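Widbridge Adult Learning – Domestic Cleaning and Care of Furnishings
Session 4 handout: Cloths and dusting
Tutor: Joaquim Marinho
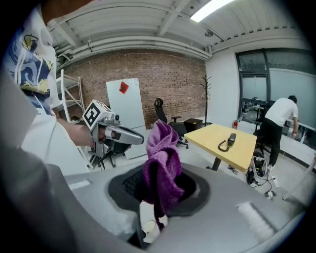 Fig. 1. Purple microfibre cloth bunched over a round opening with a dark rim and mesh.

4.1 What the cloth does

A microfibre cloth is made of very fine split fibres, usually polyester with some polyamide. The fibres pick up dust and hold it, so for ordinary dusting the cloth can be used dry. Polish is not needed and leaves a film that attracts more dust.

The cloth has to be open to work. When it is bunched, as in Fig. 1, only the outer folds touch anything. That is fine for reaching into a recess but poor for a broad smooth surface. For those, fold the cloth in half and in half again. This gives eight clean faces, counting both sides. Turn to a new face when the one in use looks grey.

4.2 Curved surfaces, rims and mesh

Work in this order:

Wipe the large curved surface first, in long overlapping strokes towards you.
Go round the rim with one finger behind the cloth.
Do the mesh last, with a fresh face. Press and lift. Do not scrub, as the fibres snag on cut ends and pull the mesh out of shape.

Loose items near an opening should be moved before you start. Raised edges and tabs collect a line of dust on the lower side – check with a fingertip when you have finished.

4.3 The rest of the room

Work from high to low. In an office or workshop room this usually means shelving first, then boards and coat racks, then table tops, then chairs. Chair bases and wheels come last, just before the floor.

Bare brick should not be wiped with microfibre. It catches on the face of the brick and sheds fluff. Use a soft brush or the vacuum with the brush head.

Telephones: lift the handset and wipe it with a slightly damp cloth. Coiled cords are stretched gently and wiped along their length. A mesh chair back is treated as in 4.2, or vacuumed.

4.4 Washing

Wash at 30 degrees if lightly used. Use 15 ml of liquid detergent for a small load and no fabric softener, which coats the fibres. Keep microfibre apart from cotton towels, as it collects their lint. Dry on a line or on low heat. A cloth looked after like this should last nearly 200 washes.

Colour coding varies between workplaces. Ask before you use a cloth you have found on site.

For next time

Read section 5 (Upholstery). Bring one used cloth from home and one new one. We will compare them on the glass panel. Group B meets in the Subramaniam Room and should bring 12 clothes pegs for the drying exercise.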